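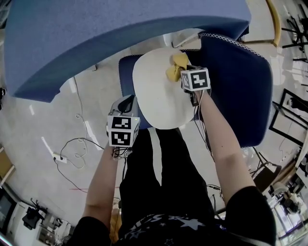 Chapter 4
Wiping and Dusting of Small Surfaces

4.1 Scope

This chapter covers the dry and damp wiping of small flat surfaces in multi-use rooms: tabletops, trays, boards and the tops of low furniture. Floors are treated in Chapter 6 and upholstery in Chapter 7. The student should already be familiar with the cloth classes set out in Section 2.3 and with the folding method practiced there.

Small surfaces account for a modest share of the cleaned area in a room and a large share of the working time. In the Stetness training rooms, a complete round was entered in the log as 185 separate wiping tasks, of which 25 were repeated after inspection. Most of the repeats were charged to one fault – the cloth had been used past the point at which it could still pick up dust.

4.2 Terms

Working face. The side of the cloth in contact with the surface. A cloth folded twice gives eight working faces, counting both sides after refolding.

Wad. A cloth gathered in the hand without folding. A wad has no defined working face. It reaches corners and raised rims well but leaves streaks on smooth pale surfaces, where they are easily seen under side light.

Pass. One continuous stroke from edge to edge. Back-and-forth rubbing is not a pass and is recorded as spot treatment.

Rest position. The place where the cloth is put down between passes. It must lie on a part of the surface not yet wiped.

4.3 Round and Oval Surfaces

A rectangular top is wiped in parallel passes, each overlapping the last by a quarter of the cloth's width. The same pattern on a round or oval top leaves a strip along the curved edge. The edge is therefore wiped first, in a single circuit, and the interior is then closed with straight passes along the longer axis.

Loose boards are wiped before the furniture near them. If a board is laid on a padded seat, the seat yields under pressure and the board may tilt; the free hand steadies the near edge, and pressure on the far edge is kept light. A board wiped on a cushion should be checked again on a firm support.

4.4 Cloth Color and Room Layout

Cloths are assigned by color. In the Rovau scheme, yellow is reserved for furniture and dry dust, and blue for larger covers and drapes. A strong contrast between cloth and surroundings also reduces the number of cloths left behind on shelves and chairs.

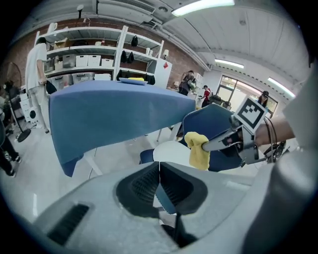 Hywel Voyle objects that color schemes of this kind are too often taught as hygiene rules when they are really sorting rules, and that a yellow cloth with a loaded face will soil a white tabletop as fast as any other. The point is accepted here. Color fixes where a cloth may be used; the state of the working face fixes how long.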